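Search tickets and articles
4 min read

Ticket: Labeling cell drops out of auto after shift change
Site: Limico, packing hall, Trolton
Opened by: Salamatu Adeleke, packing lead
Assigned to: Osaze Okafor, automation support
Opened: 2023-10-16
Status: Monitoring

Adeleke: The cell went into "waiting for operator" again at shift change and sat there for 20 minutes. The operator it was waiting for was standing next to it, waiting for it. Very polite on both sides. The log export is attached and the last line says OK, so at least one of us is happy.

Okafor: Thanks. Did anyone clear the handover prompt on the panel? Since the Istau update the outgoing shift has to sign off before the incoming one can sign on.

Adeleke: The outgoing shift used to be four people. Now it's Chukwu station one, which is a login. The person who owns that login was moved to returns in the spring and goes home an hour earlier.

Okafor: So the cell wants a sign-off from someone who is already on the bus.

Adeleke: Correct.

Okafor: I've set up a test account and run the handover in the simulator with the same job list. The arm does its part without complaint. Packages at odd angles on the mats are fine, the pick is fine, no faults over 300 cycles. It stops only when the clock passes shift change and the sign-off is missing. I'm ruling out hardware. 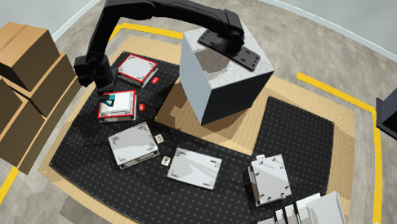
Adeleke: Good to know it behaves in there. In the hall we have the other half of the problem, where my people have started hanging around the panel in case it wants something. We were told this cell would free them up. It has freed them up to stand beside it. One of them has brought a stool.

Okafor: Understood. Two changes made this afternoon:

1. Sign-off moved from the personal login to a role, so any lead on either shift can do it.
2. If no one signs off in 60 seconds, the cell finishes the package it has and pages the lead. Before, it showed a message on a screen that faces the wall.

Adeleke: Who decided the screen faces the wall?

Okafor: It's on the layout drawing. I didn't find a name on it.

Adeleke: Ran the first handover with the new setup. Paged me in the canteen, I signed off from my phone, it carried on. My sandwich did not. Can the page go to both leads?

Okafor: Done, both leads. I've also asked for the screen to be turned, but that's a facilities job and they're quoting December.

Adeleke: Please leave this open until then. Also add a note for whoever picks it up: the returns desk still gets the old handover emails, about 1000 of them so far, and would like to stop.

Okafor: Note added. Emails off as of the next sync.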